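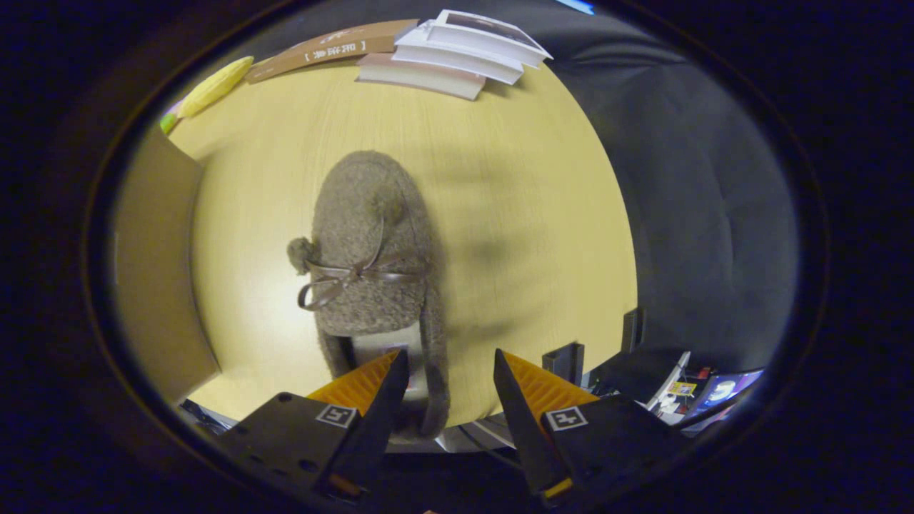

Work since September has gone into the handling rules for the Cinia demonstration set. The draft now covers marker checks, finger pad wear and desk layout. Soft items gave us the most trouble. With a plush slipper, the rule is to start with the fingers open on either side of the heel – away from the bow and pompom – and to keep both square markers facing up and uncovered. Books and other items may stay at the back of the desk.

Otemon recorded 628 demonstrations under the draft and Kirkmont 330. Review rejected 42, mostly for covered markers. Pads are now inspected after every 60 recordings.

Still open: the wording on cable routing, which Phan has asked to see before sign-off.

24/12/2021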